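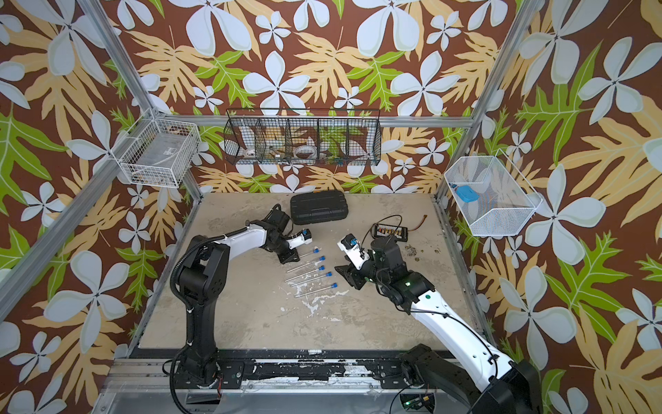 Pale flowers and lime-green leaves on a dark brown ground.

The owner of the Bozkurt wallpaper shop in Ternberg has sold patterns for 13 years, and in this time, she says, the taste of her customers has turned around two times. "First everybody wanted white walls. Then gray. Now they come in and ask for the jungle."

I met her in August, when the shop is quiet. She keeps 53 sample books on the long shelf and knows most of them by heart — also the old ones, which she refuses to throw away.

Her advice for big patterns is simple. "Take the sample home and leave it on the wall for three days. Look at it in the morning and with the lamp on." 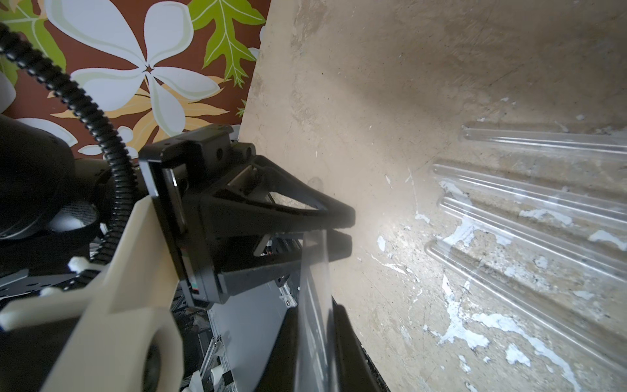

She learned the work from her aunt in Floltness, who was very strict about paste. "She made me mix it again if there was one lump. I was angry then, but I do the same today with my apprentice."

Does she have wallpaper at home? "Only in the hall," she says. "My husband likes paint."

2009-09-08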